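4.2 Bimanual kitchen tasks in simulation

We next ask if the retargeting step still helps once both hands are in play. Same policy as Section 4.1, no changes to the network, only the action space doubled. Training data: 300 teleoperated episodes in the Cabral kitchen set, collected by one operator (J. Šindelář). Object poses are resampled at every reset, lighting is not.

Two baselines. Nellcombe, which predicts joint angles directly, and a version of ours without the fingertip loss. Each method gets 56 rollouts with held out object poses. A rollout counts as a success only if the food item ends up in the pot and neither arm has hit the other. Ours succeeds in 37, the no-fingertip version in noticably fewer. Nellcombe rarely gets past the first grasp. Full numbers in the appendix.

Most failures are at the cutting board. The fingers come down bunched, close too early and push the item instead of lifting it. Small items worse than large ones, as expected. Clutter at the back of the counter had little effect on either either baseline. Figure 2 gives a view of the simulated workspace.

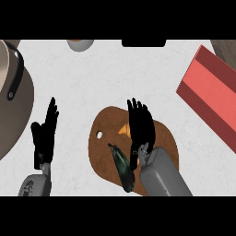 Figure 2. Simulated countertop, right hand over the cutting board with the eggplant, left hand over bare counter next to the pot.

We did not tune the contact parameters per object. Doing so might close part of the gap to the single arm results, left for future work.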